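Zindar
Inicio > Accesorios para brazos > Gestión de cable > Bustetti

Bustetti, retención de cable para muñeca robótica
Juego para dos brazos
38 € el juego, impuestos incluidos
Disponible, sale de nuestro taller de Plaltov

Aviso para quienes tienen todavía la pinza Gondal (publicado el 13/9/18)
Si compraste una pinza Gondal en nuestra tienda, te pedimos por favor que la retires antes de volver a mover el brazo y que leas esta página con un poco de calma. El cambio por el Bustetti es gratuito, incluido el porte, y no hace falta que conserves la factura. Nos basta con que nos escribas.

Qué pasó con la Gondal

Nos gusta contar las cosas enteras, aunque salgamos regular en la historia, así que allá vamos. La Gondal era una pinza pequeña, muy simpática y muy fácil de poner, que sujetaba el cable de la mano por un solo punto del antebrazo. En el banco de pruebas se portó de maravilla. Movíamos el brazo arriba y abajo, girábamos la muñeca, tirábamos del cable con un peso y allí seguía, tan tranquila. La pusimos a la venta en febrero y estábamos contentísimos con ella.

Lo que en el banco no hacíamos era trabajar encima de una mesa con objetos (¡y mira que parece evidente ahora!). Cuando el brazo se estira hacia delante y luego vuelve, el cable que cuelga de la muñeca se posa en el tablero, hace un bucle y se va acercando a lo que haya en medio. Con la Gondal ese bucle podía crecer, porque la mordaza cedía un poquito en cada vuelta y dejaba pasar cable. Al cabo de un rato largo de repeticiones, el bucle alcanzaba el borde de un plato, o se metía debajo de la propia mano, y en el siguiente movimiento el tirón iba derecho al conector.

El resultado era una mano que se quedaba sin señal a medio gesto. El brazo seguía su trayectoria como si nada y los dedos se quedaban donde estaban. En nuestro caso el susto acabó en un plato en el suelo y un conector doblado, sin que se hiciera daño nadie, pero una mano que no obedece con una persona cerca es un asunto serio y así lo tratamos desde el primer día.

Para repetir el fallo montamos el puesto más sencillo que se nos ocurrió: mesa blanca, plato en el centro y las dos manos a los lados, con los cables sueltos por encima del tablero.

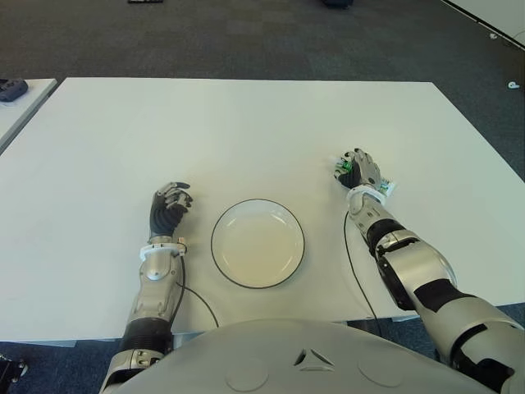 Helge Dalen nos escribió que en su taller la mano perdía la señal solamente por la tarde, que había cambiado ya el conector y la fuente, y que le costaba creer que un trocito de plástico tuviera la culpa de todo. Le contestamos con mucho gusto, y vale la pena repetir la respuesta para los demás. Lo de la tarde tiene su lógica, pues el deslizamiento se acumula: si por la mañana recolocas el cable al preparar el puesto, empiezas otra vez con el bucle corto y el problema desaparece unas horas. Cambiar el conector arregla el daño y deja la causa donde estaba. Si te pasa algo parecido, haz una marca con rotulador en el cable, justo donde lo muerde la pinza, y mira al final de la jornada si sigue en su sitio.

Qué hemos cambiado en el Bustetti

El Bustetti sujeta el cable por dos puntos separados. El primero va en el antebrazo, lejos de la muñeca, y es el que aguanta los tirones. El segundo va más cerca de la mano y se limita a guiar, con bastante holgura, para que la muñeca pueda girar sin pelearse con nada. Entre uno y otro queda una comba de cable que se mide con la plantilla de cartón que viene en la caja, y ahí es donde hay que esmerarse un poco, porque una comba corta castiga el conector y una larga nos devuelve al bucle de antes.

La mordaza lleva ahora un forro de silicona estriada y un tornillo, cosa que en la Gondal quisimos ahorrarnos con un cierre a presión. Se tarda algo más en montar. Nos han dicho ya que era más cómoda la otra, y es verdad, lo era.

También hemos añadido un tramo de desenganche: si el tirón es fuerte, la guía cercana a la mano se abre y suelta el cable antes de que sufra el conector. Se vuelve a cerrar con los dedos. Si se te abre a menudo, no la pegues ni la ates con una brida, por favor, y revisa antes el recorrido del cable.

Con objetos de verdad

El plato vacío nos sirvió para entender el fallo, pero un plato vacío es muy agradecido. Pasamos después a poner algo dentro, y ahí un tubo de pasta de dientes resultó ser un compañero estupendo: queda cruzado, el extremo plano puede asomar por el borde del plato y obliga a acercar la mano con cierto cuidado. Es el tipo de tarea en la que un cable mal llevado estorba enseguida.
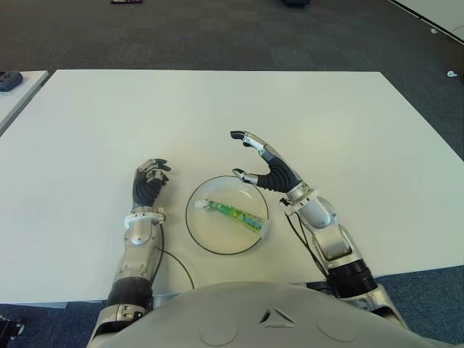
¿Y si el cable se engancha con el objeto ya agarrado, la mano lo suelta o lo aprieta más?, quiso saber un cliente, y la pregunta es tan buena que la hemos pasado a la hoja de instrucciones. Depende de tu mano y de cómo esté configurada ante una pérdida de señal, y eso el Bustetti no lo puede decidir por ti. Hay manos que mantienen la última posición y otras que se quedan sin fuerza. Compruébalo antes de montar nada, con un objeto blando y con el paro de emergencia al alcance, y apunta el resultado en un sitio donde lo lea todo el equipo.

Montaje

Apaga el brazo y desconecta la alimentación. Un brazo en pausa sigue siendo un brazo encendido.
Retira la pinza antigua y mira bien el cable en la zona donde mordía. Si la funda está aplastada o blanquecina, cambia el cable.
Fija la mordaza en el antebrazo, fuera de las juntas que se pliegan. Aprieta hasta que el forro toque el cable por los dos lados y da media vuelta más.
Coloca la guía cerca de la muñeca y ajusta la comba con la plantilla.
Gira la muñeca a mano hasta los topes, estira el brazo y recógelo. El cable no debe tensarse en ningún momento ni arrastrarse por la zona donde vas a poner objetos.
Enciende y repite el recorrido a velocidad reducida, con todo el mundo fuera del alcance de los brazos.

Qué viene en la caja

2 mordazas de antebrazo con forro
2 guías de muñeca con desenganche
Tornillería y llave
Plantilla de cartón para la comba
Hoja de instrucciones en español

Peso de cada mordaza: 11 g
Para cables redondos y finos de señal. No sirve para mangueras de aire ni para cable plano.

Lo que el Bustetti no hace

Es un accesorio de orden y de protección del conector. No es un dispositivo de seguridad para personas, no sustituye al paro de emergencia ni al vallado, y tampoco va a arreglar una mano que pierde la señal por otros motivos. Si después de montarlo sigues con cortes, escríbenos y lo miramos juntos, que de cables hemos aprendido bastante este año.

Cambios y devoluciones

Tienes 14 días para devolverlo, aunque lo hayas montado y aunque le falte la plantilla (siempre se pierde la plantilla, ya lo sabemos). Para el cambio gratuito de la Gondal no hay plazo. Indícanos cuántos brazos tienes y el grosor del cable, y si puedes enviarnos de vuelta la pinza vieja nos haces un favor enorme, porque seguimos midiendo el desgaste de todas las que llegan.

Productos relacionados
Forro de recambio para Bustetti
Plantilla de comba, suelta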